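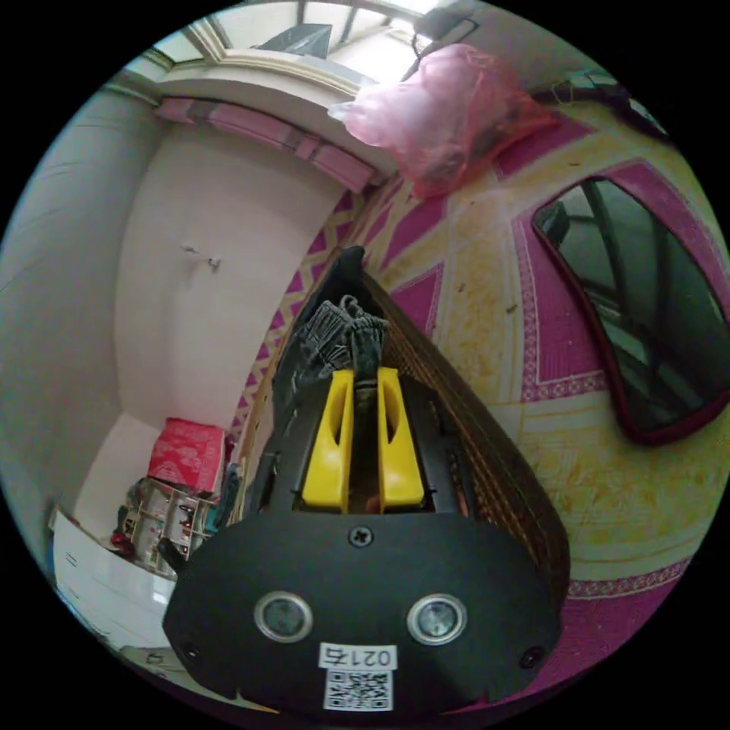 How I Finally Sorted Out the Glove Pile

I own too many gloves. Knit ones for walking, grippy ones for the yard, a thin pair I wear under the thick pair, and a whole family of singles whose partners went missing two winters back. Every October I drag them all out, and for years that was as far as I got. They'd sit in a heap until spring and then go back in the closet in the same bag, still not sorted.

This is the way I do it now. It takes me an evening (with tea), and you don't need to buy a thing.

Clear a spot on the floor first

I tried doing this on the bed once and lost half of it down the side. The floor is better. Put down a mat you don't mind getting fuzz and grit on, because old gloves shed like you wouldn't believe! I like a mat with a loud pattern for sitting on, but if you're hunting for tiny things like loose buttons, throw a plain towel over part of it.

Get everything out

Check coat pockets, the car, the bottom of every tote bag. My friend Alun Gough found a pair inside a rain boot, so check those too. Dump it all in one place and don't start pairing yet. I know it's tempting.

Shake, turn, pinch

Take each glove by the cuff and give it a good shake. Then turn it inside out as far as it will go, pinch the end of each finger and pull gently. You're feeling for thin patches. The thumb and first finger go first on mine, every time. If a fingertip feels like you could read through it, set that glove aside for mending.

With ribbed cuffs, stretch them and let go. If the cuff springs back, great. If it just hangs there looking tired, a soak in lukewarm water and a flat dry will sometimes perk it up. Mine came back pretty well. The green ones didn't.

Pair them up

Lay one glove on top of the other, palms together, thumbs lined up, and fold the cuff of the bottom one over both. Don't roll them into a ball the way you'd do socks - it stretches the ribbing on the outer one and you end up with one tight glove and one floppy one.

Singles get their own bag. A see-through plastic one is best, so you can spot the match when it shows up. I keep mine for one winter and after that they turn into dusting mitts. A knit glove is wonderful on window bars and chair legs, much better than a rag, and you can wash it and go again.

Mend the easy ones

Small hole at a fingertip: turn the glove inside out, catch the loops around the edge of the hole with matching yarn, draw it closed and go over it twice. Weave the tail in along the finger and leave a little slack so it doesn't pucker. Bigger holes need proper darning, and I'm slow at that, so I only bother for the ones I love.

Put them where you'll grab them

I used to store everything on a high shelf, and then I'd leave the house with cold hands. Now the everyday pairs live in an open basket by the door and the spare ones stay in the closet. If you have a hook on the wall, clip your yard pair together with a clothespin and hang it there so it can air out.

A mirror by the basket is handy too, for checking your hat on the way out. Lean it low if you have kids.

Last time I ended up with 6 good pairs and a bag of singles, and one of those turned out to be Rupert's. He's getting it back this weekend.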